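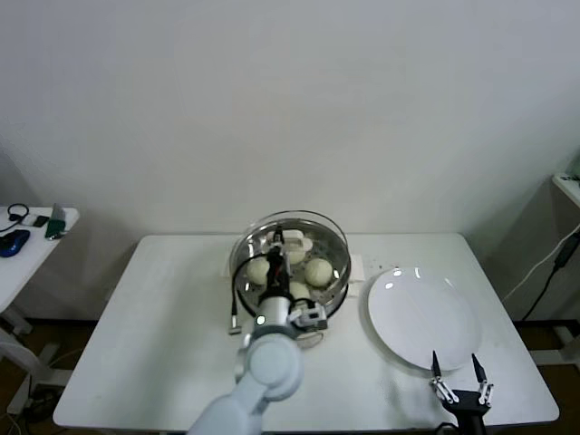
Two-arm bun task, left gripper over the steamer, plate on the right

Why does my policy do worse with more demonstrations?
Posted by Thaddäus Ortner, January 2022

I'm training a policy by imitation to move steamed buns from a steamer to a plate. There are two arms, and the input is the head camera plus joint positions. With 30 demonstrations from one operator it picked up the first bun most of the time. Then a second operator added more than 30 and the results got worse. The gripper now stops above the buns and drifts between two of them, and sometimes closes on nothing. Training loss looks fine in both cases. I used the same network and the same number of training steps. Is this a known effect, or did I break something in the data?

Hubert Haslinger
It's known. Your two operators probably don't pick the buns in the same order. If one starts with the left bun and the other with the right, a policy trained with plain mean squared error learns the average, and the average is a point between them. Low loss tells you very little here.

Check this first: plot the gripper position at the first close for every episode, with a color per operator. If you see two clusters, you have your answer. Then you can either fix the order and re-record, or use a policy head that can represent more than one choice, such as a mixture output. I would fix the order first – it's cheaper and it tells you if the rest of the pipeline works. Also predict a short chunk of actions instead of one step. That cut down the hovering in our tests.

pistura_lab
Had the same thing in May with dough pieces. Lower the learning rate.

Gündoğdu
I don't think the learning rate is the cause, but do look at timing. Our second operator paused for 2 or 3 seconds before each grasp, and the policy copied the pause and never got out of it. We trimmed the frames with no motion and retrained. Keep an untrimmed copy – we cut too much the first time and lost the slow part of the approach.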